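Bed-making tips for crews working with hand-held grippers

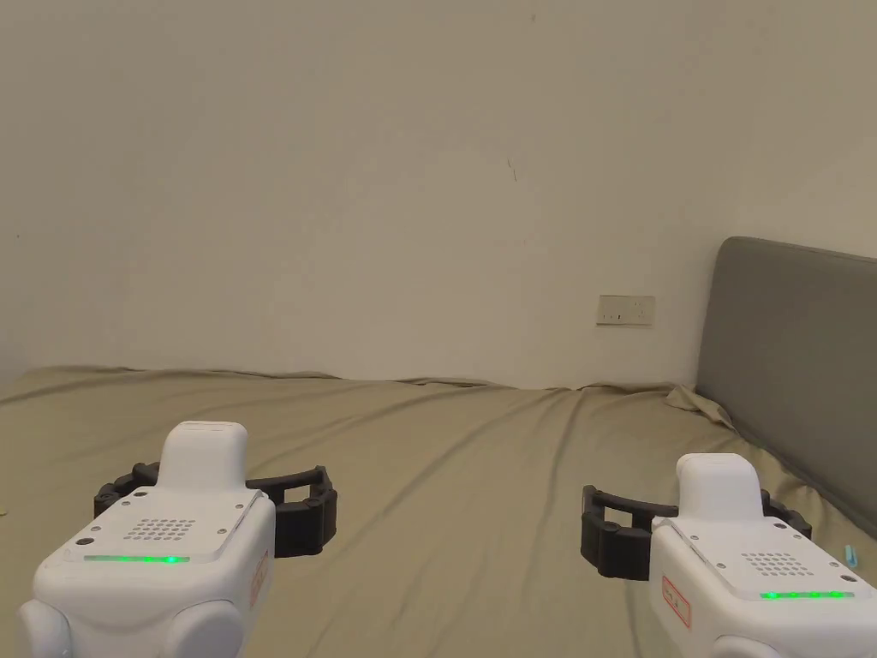 A housekeeper at the Wilton writes that her wrists hurt less now but she still wants 15 minutes of bare-hand work every hour.

Start with the creases in the middle of the sheet and work toward the wall. Open the jaws before you reach for a fold. At Clerkell we swap tasks after 50 beds. Corners are still tucked by hand, and the hours on the Friday rota stay the same.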